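Speaker notes, Wuvix handover talk. Saturday, July 24, 2021. Slot is 30 minutes, aim to finish early, they never mind.

Slide 1. Title. Say hello. Don't apologise for the title.

Slide 2. The question: can two arms learn a handover from 400 demonstrations, with no force sensing at all? We had no budget for force sensing, so it became a research question.

Slide 3. Both grippers on the pink piece. Pause and let them look.
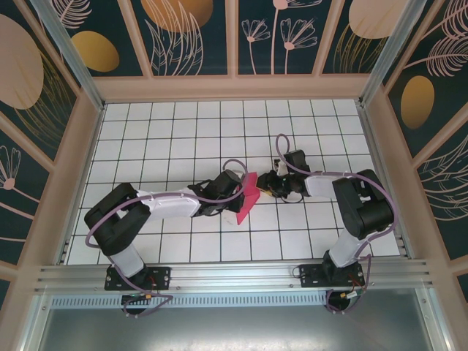
Ilídio Peixoto objected at the dry run that a policy without force sensing never learns when to let go, it only learns how long people usually wait. Fair. Give him his moment, then show the timing plot.

Slide 4. Method. One policy for both arms, trained on the lot. The Stonico baseline has one policy per arm, and they get on like neighbours with a shared hedge.

Slide 5. The piece between the two arms, one corner pointing down towards the near side.
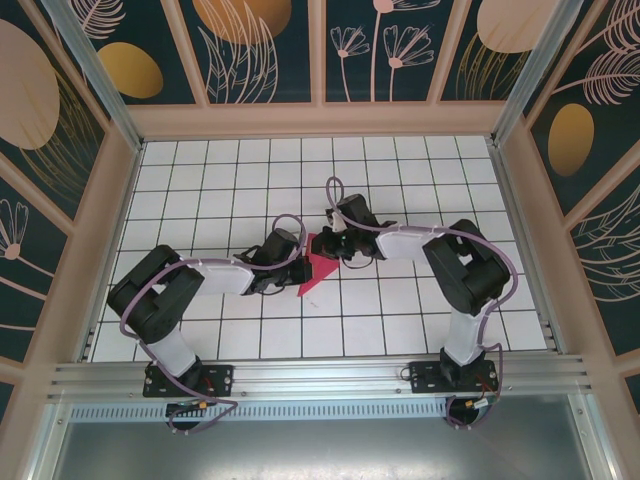
Slide 6. Results. 108 trials, 9 drops. Most drops came when both arms let go together - very polite, no use to anyone. Mention that the baseline did worse, but don't gloat.

Slide 7. Next: softer cloth, in March. Questions.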